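Subject: Re: [grippers] three-finger vs. parallel jaw on soft items
Date: 18 Nov 2025

Haralitz wrote:
> We have the parallel jaw working fine on boxes and bottles but it
> dents anything soft. Has anyone put the Nalum three-finger on baked
> goods? Mainly want to know if the default force is usable and if the
> wrist camera still sees anything once the fingers close.

Yes to the first part. We ran the Nalum against our old Kisau parallel jaw in September, 64 grasps each, same arm and same controller. Buns were the worst item for both.

The default force is too high. It goes from 1 to 10 and ships at 5. We ended up at 3 for bread and left it there. At 5 the fingertips leave marks in the crust.

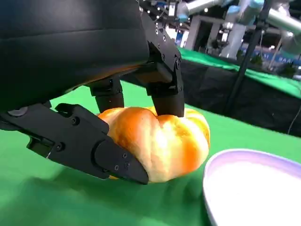
Bontu Fikre
Test engineer, Gebremichael

On the camera: the housing and fingers take up a lot of the view, mostly the left and top. You still get the bun and part of the plate next to it. We do the pose estimate before the approach and only use the close view to check contact. A plain cloth helps, ours is green and segments well against crust.

The pleated buns need more care than smooth ones. If a tip lands on a lobe the grip is uneven, so we try 3 wrist angles and take the best score. The Kisau has no such problem but it squashed more of them.

I can send the controller settings if you tell me which firmware you are on. Ours would not load on the older one.

Bontu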